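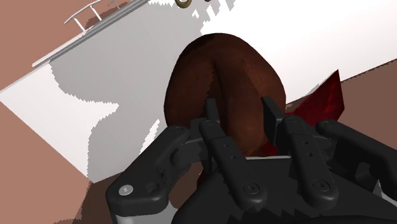 A dark brown, rounded object with a vertical crease, with a white panel behind it.

How to Clear and Reorganise a Kitchen Cupboard

This guidance is issued to tenants of Brindosska Housing in Pliltville. It applies to all fitted and free-standing cupboards. Please allow one morning for a full-height unit.

Before you begin

Remove everything from the cupboard, starting with the top shelf. Place heavy items on the floor. Check the date on each packet and tin, and set aside anything that has passed it. Unopened food that is still in date may be taken to the Rolland Street collection point before 4 pm.

Cleaning the shelves

Mix a small amount of washing-up liquid with 2000 ml of warm water. Wipe each shelf from back to front with a soft cloth, then go over it with clean water. Leave the doors open until the shelves are fully dry. Bleach must not be used on painted surfaces.
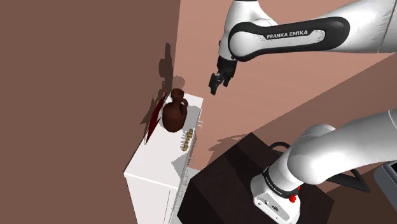

Returning the contents

Jugs, pans and other heavy items should go on the lowest shelf. Keep items in daily use between waist and shoulder height. Glassware should not be stacked more than two high. Shelves supplied by Brindosska are 427 mm deep, and nothing should extend past the front edge.

Fixing to the wall

Tall free-standing units must be secured with the bracket provided. Tenants should not drill into the wall themselves. To arrange a fitting, complete form 690 and return it to Ekow Bonsu at the Repairs Office, quoting your tenancy number. Fittings requested in July may take longer than usual.

Replacement shelf pegs are available from the same office on request.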